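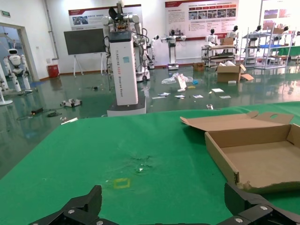
Hi all,

Catching up on the list after a week away, so forgive me if this has been answered. Henrik Hollmann wrote:

> Does anyone know if the October tour is still on? I heard Cesunstead
> dropped one of the practice games and moved the other to the small
> ground at Kwok. I've got 11 players asking me about flights and I
> can't tell them a thing. Also, are we still on for the dinner?

Yes, Henrik, it's on! I talked to the Cesunstead people last night and they still want us for the full 9 days. You heard right about the practice games, though. The first one is gone (their ground is being reseeded) and the second is at Kwok with an 8 a.m. start, so I'd tell your guys to fly in a day early if they can. I've played at Kwok and the outfield is slow as mud – keep the ball in the air or you'll be running threes all morning.

The big match is still at Stokine. They had 2,000 people in for the last touring side and they're hoping for the same again, which would be the biggest crowd most of us have ever dropped a catch in front of.

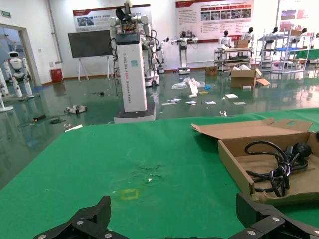
Open box with a coiled black cable, TIANQING A02X behind

Dinner is on too, the night before Stokine. Jackets, no ties. I need names and anything people can't eat by the end of the month, and please send them to me directly and not to the whole list (I'm still getting replies about the shrimp from last time).

Hotel is the Ititz again. I know, I know, the stairs. But it's a short walk to the nets and they let us dry our gear in the back hall, and the other place wanted a deposit for every bed up front. If you want a room to yourself, say so now – there aren't many singles.

One thing I don't have yet is the bus time from the airport. Henrik, can you send me your flight numbers once your players have booked? I'll give them to the driver.

See you at the nets,
Pete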